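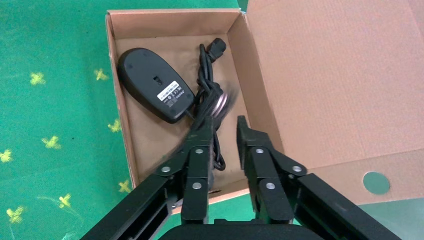 お手持ちのコインや紙幣、メダルを手放そうか、それとももう少し手元に置いておこうか。そんなふうに迷っていらっしゃる方から、私どもスクニコ(Skunico)には毎日のようにお問い合わせをいただきます。押し入れから出てきた古いアルバムのこともあれば、ふたを開いた浅い段ボール箱を緑の絨毯の上に置いて、さてどこから手をつけようか、というところでお電話をくださる方もいらっしゃいます。どうぞそのままの状態でご相談ください。きれいに並べ直していただく必要はまったくありませんし、何が入っているのかご自分で分からなくても大丈夫です。よくいただくご質問をまとめましたので、お茶でも飲みながら、気になるところだけお読みいただければと思います。

## 査定とご相談について

### 相談だけでもいいのでしょうか?

もちろんです。むしろ、最初はご相談だけという方のほうが多いくらいです。査定は無料で、結果をお聞きになったあとで「やっぱり孫に残します」とおっしゃる方もおられますし、それはそれで私どもも嬉しいものです。

### 汚れているコインは磨いてから送ったほうがいいですか?

これだけは声を大にして申し上げたいのですが、どうか磨かないでください! 重曹も、歯磨き粉も、市販の金属磨きも、お酢も、ぜんぶお控えください。長い年月でついた落ち着いた色合い(私どもは「トーン」と呼んでいます)は、収集家の方にはとても好まれるものでして、磨いて表面の細かな線が消えてしまうと、評価が大きく下がることがあります。布でそっと拭くのも、できれば我慢していただけると助かります。

### 古いビニールのアルバムに入ったままですが、出したほうがいいですか?

無理に出さなくてけっこうです。軟らかい塩化ビニールのポケットは、年数がたつと緑がかったべたつきが出ることがあり、貨幣にはあまりよくありません。ただ、慌てて引き抜いて傷をつけてしまうほうが心配です。すっと出せるものは紙製のホルダーへ、出しにくいものはアルバムごとお預けください。

### 外国のお金や、戦前の軍票、勲章なども見てもらえますか?

拝見いたします。外国貨幣と紙幣はグオ(Ching-wen Kwok)が、メダル・勲章類はモヤ(Cayetano Moya)が担当しております。モヤは日本語でもスペイン語でもお話しできますので、中南米の銀貨について語り合いたい方はぜひ。話が長くなりがちですが、そこはご容赦ください。

なお、勲章に授与証書や元の箱が残っている場合は、一緒にお送りください。傷んでいてもかまいません。誰がいつ受けたものか分かるだけで、カタログに書けることがずいぶん増えます。

## 出品について

### 買取と競売への出品は、どう違うのですか?

買取は、査定額にご納得いただければその場でお支払いするかたちです。競売のほうは少しお時間をいただきますが、会場とオンラインの両方で買い手の方が競ってくださるので、思いがけず値が伸びることもあります。もちろん、伸びないこともあります。お急ぎかどうか、お品の種類はどうか、といったことを伺いながら、どちらが向いているかを一緒に考えさせていただきます。

### 次の競売はいつですか? まだ間に合いますか?

次回は2月に、レルソープ(Rellthorpe)の会場で開催いたします。すでに466ロットを超えるお申し込みをいただいておりまして、撮影とカタログの校正でてんてこ舞いの毎日です。紙幣の部は136ロットで締め切りました。コインの部とメダルの部はまだ受け付けておりますので、お早めにご連絡ください。間に合わなかった場合は、お品をお預かりしたまま次の回にまわすこともできます。

### 最低落札価格は決められますか?

はい、出品者さまとご相談のうえで設定いたします。あまり高くしてしまいますと、入札そのものが始まらずに終わってしまうことがあるものですから、担当者が「もう少し下げませんか」と申し上げることもあるかと思います。最後にお決めになるのは出品者さまですので、遠慮なくおっしゃってくださいね。

### 1枚ずつ売るのと、まとめて売るのと、どちらがいいですか?

お品によります、としかお答えできないのが心苦しいのですが、状態のよいものや珍しい年号のものは単独で、よく見かけるものは年代や国ごとにまとめて、というのが基本です。先代が集めたものだからばらばらにしたくない、というお気持ちもよく分かります。その場合は、旧蔵者のお名前をカタログに載せて、続きのロットとして並べる方法もございます。

## 入札と落札のあと

### 初めてでも入札できますか?

できますとも。事前に登録をお済ませいただければ、会場でも、書面でも、オンラインの「Cemunel」からでもご参加いただけます。登録の確認に3営業日ほど頂戴しますので、当日の朝に思い立って、というのだけは少し難しいかもしれません。

### 実物を見てから決めたいのですが。

大歓迎です。下見会は競売の前の2日間、午前10時から開いております。ルーペと手元灯はこちらでご用意しています。コインをお持ちになるときは縁を指ではさみ、トレーの上で、低い位置でご覧ください。

### 落札品が本物でなかった場合はどうなりますか?

カタログの記載と異なり、真正でないことが確認された場合は、ご返品をお受けして全額をお返しいたします。期限や手続きは競売規約に細かく書いてありますので、ご入札の前に一度お目通しください。鑑定機関のケースに入ったお品は、ケースを開けずにそのままお持ちくださいますようお願いいたします。

### 発送はどのようにされていますか?

補償付きの便で、美術品輸送のSiuにお願いしております。海外へお送りする場合は、お品や国によって許可や申告が必要になることがあり、少しお待たせするかもしれません。会場でのお引き取りも承っておりますので、ご身分の分かるものと請求書の控えをお持ちください。

載っていないご質問は、お電話でもお手紙でも、お好きな方法でお寄せください。お写真を添えていただく場合は、表と裏の両方があるとたいへん助かります。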